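Thread: House rules for two-arm cells, draft for comment
Shared Workcells > Safety and Practice
December 2025

lowripugh
I've been handed the job of writing one page of rules for our two-arm folding tables. Draft below. Tear it up.

1. Nobody reaches past the front rail while the arms are enabled.
2. Speed cap at 70 percent for any new garment type until it has been signed off.
3. Hoses and cables checked at the start of each shift.
4. Table cleared between runs except for the work piece, the finished stack and the basket.
5. Every stop gets written down with a cause.

The people upstairs would like it to be something we can show customers.

piston_head
"Something we can show customers" is where I stopped taking it seriously, sorry. A page for customers and a page for operators are two different pages. Which one is this?

And 70 percent of what? If it's 70 percent of the controller's maximum, that tells me nothing about how hard a wrist hits a hand. Write a real speed at the tool or leave the rule out.

lowripugh
Fair on the percent. It came from the old Zornora sheet and I copied it over without asking what it was a percent of. I'll find out.

T_Yurt
Rule 5 will die in a month. I ran a cell where every stop had to have a cause and we ended up with 3000 entries, nearly all of them "operator stop". You could have replaced the log with a rubber stamp. If you want causes, ask for them only when the protective stop trips, and have somebody read them.

Rule 1 is the one I'd argue over. Panels on three sides and an open front is a fence with a hole where the people stand. Either there's a scanner or light curtain across the front, tied to the stop, or the rule is a polite request.

jilach88
I don't agree with T_Yurt there. These are small arms handling shirts. If the risk assessment says contact is tolerable with those grippers, an open front can be fine. Plenty of shops overbuild the guarding, and then the operators defeat it because they can't get any work done.

T_Yurt
"If the risk assessment says." Have you read it? Has anybody in this thread? Everyone quotes the assessment and then it's 17 pages of template with the company name pasted in. And small arms still have elbows. Look at the gap between the link and the forked housing and tell me you'd put a finger in it. Pointed gripper fingers aren't exactly foam either.

jilach88
Ours was done properly, thanks. I sat through it.

piston_head
Did it cover both arms moving at once? Most of the ones I've seen treat each arm as if it lived alone. Two arms pulling the same piece of cloth is a separate case and should get its own line.

lowripugh
Not in ours, I just checked. It says "arm" in the singular the whole way through. Adding that.

uçar_m
Rule 3, "checked" is too vague. Checked for what? On our cell a hose loop hung low over the table and dragged the edge of the garment on every pass. It passed the shift check every morning, the hose was attached, box ticked. Say: no hose touches the cloth anywhere in the full motion, and the ties near the base are tight. Then run the motion slowly and watch it.

While you're at it, rule 4 should say something about the table covering. A busy print under the garment is a nuisance if your vision is weak on edges. I'd want plain.

piston_head
Disagree on plain. If it only works on a plain table it doesn't work, and you'd better learn that before a customer does. Keep that in a test plan, though. It has no business in a safety rule.

T_Yurt
Agreed with piston for once.

Since we're all arguing in the abstract, this is the sort of layout I mean. Red shirt across the middle, folded black cloth on the left, basket at the far right, both arms coming in from the front.
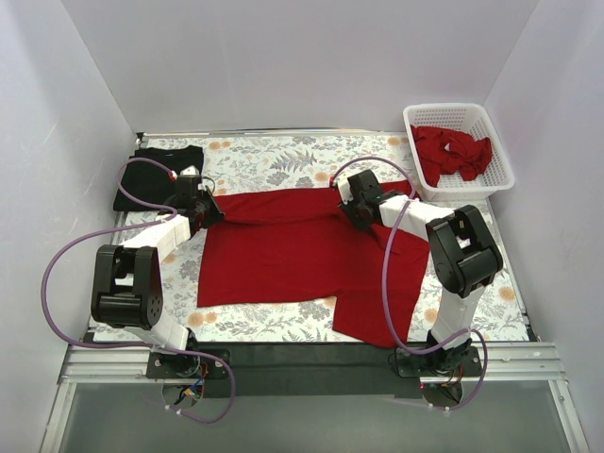 My objection to rule 1 stands. Both bases are on the front edge, so the side you'd naturally walk up to is also the side with the shoulders, the wiring and the hose loops. Anyone who wants to straighten a sleeve will lean in between the bases, and a line on a laminated page won't stop them. Put the stop button where the leaning hand would go and make the rule "stop first, then reach". Shorter, and you can see whether people are doing it.

jilach88
I can live with "stop first, then reach". I still say the scanner depends on the assessment.

uçar_m
Who resets after the stop? If the person who reached in can restart it from the same spot with one hand still on the cloth, you've gained very little.

lowripugh
Good catch, there was nothing in there about restart. Revised:

1. Stop first, then reach. Restart only from the panel, with both hands clear of the table.
2. Speed limit in mm per second at the tool. Number to come, I'm not guessing it.
3. At start of shift, run the full motion slowly. No hose or cable touches the cloth. Ties tight.
4. Table cleared except for work piece, stack and basket.
5. Protective stops logged with a cause. Read every 2 weeks by me.

Assessment goes back for the two-arm case. The customer page will be separate.

piston_head
Better. I'll believe number 5 when I see the February log.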